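Re: [eltham-residents] Council questions, who asks what?

Lorenz Wieser wrote:
> Can we get Ní Chonaill to answer on the library money before May?
> I make it 92 names on the petition so far.

Hi Lorenz, lovely work on the names! I rang her office (twice) and they say the petition needs 100 to be heard.

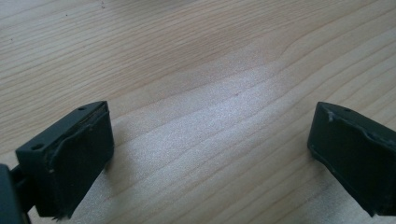
The table

I'd push for 300 myself, but Brendan Keogh thinks I'm dreaming.
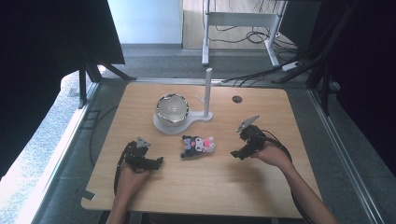 Page last changed: 2/20/20

Anyway, she'll take 2 questions from the floor, so let's not waste one on parking again
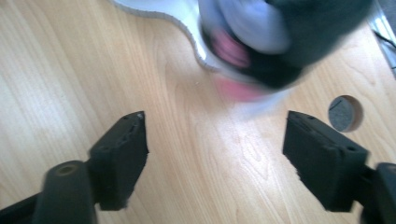

or on the bins, much as I'd love to. Could you send me your wording tonight? Mine's far too long and a bit cross.

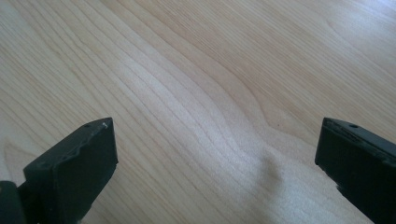 Still to do

Brendan: ask for the budget papers
Me: ring the clerk back

Cheers,
Rusta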